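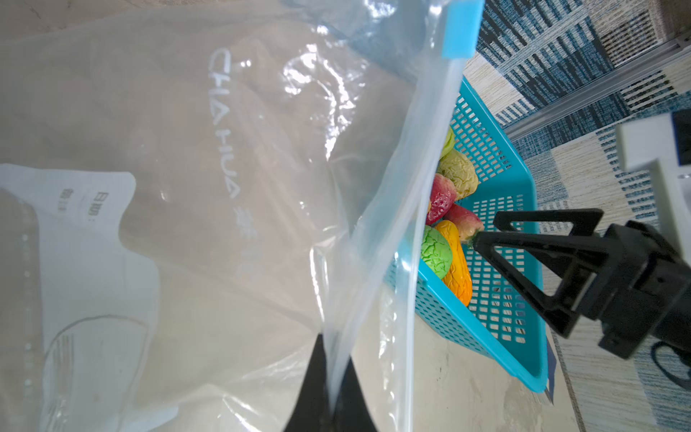 What size of bag should I order for small loose items?
Measure the longest item, add the depth of the pile when the items are laid flat, and choose the next size up. A slider bag closes properly only when the contents sit clear of the track.

About Lekix

Lekix supplies reusable storage bags, open-mesh baskets and labels to nurseries, primary schools and households. We work from two units in Bastthorpe: one holds stock, the other is used for packing and for checking returns. The business was set up by Jarlath Sheehan, who had previously bought consumables for a chain of day nurseries and still writes most of the product notes on this site.

What we stock

Our range is kept small. Transparent zip-top bags are sold with a slider or with a plain press seal. Slider bags are easier to close for people with limited grip. Press-seal bags take up less room in a drawer and cost less.

Plastic baskets come in the Lodhi range, which has open sides and an open base so that crumbs and grit fall through. They are intended for play food, building pieces, bath toys and similar items that are sorted often. They are not suitable for sand, beads or anything else smaller than the openings.

The Zaltico labels are made for write-on use. They take ballpoint and permanent marker. Pencil does not hold.

Sorting and packing

Most enquiries we receive concern play kitchens, where sets become mixed within a term. We suggest keeping the pieces in daily use in a basket and bagging the remainder by set, with the date written on each bag. Wash the pieces and dry them fully before sealing. Textured pieces hold water in the creases and need longer — overnight on a rack is usually enough.

Press the air out from the base towards the opening, then draw the slider across in one movement. Bags stored upright in a drawer are easier to search than bags stored in a stack.

Orders and returns

Orders placed before 2 pm are packed the same day. Schools may order on account, with a purchase order number. Unused goods can be returned in their original packaging. Opened packs of bags cannot be resold, but faulty sliders are replaced without charge if you send us the affected bag.

The Bastthorpe trade counter is open on Wednesday until 5 pm. Collection orders should be placed online first.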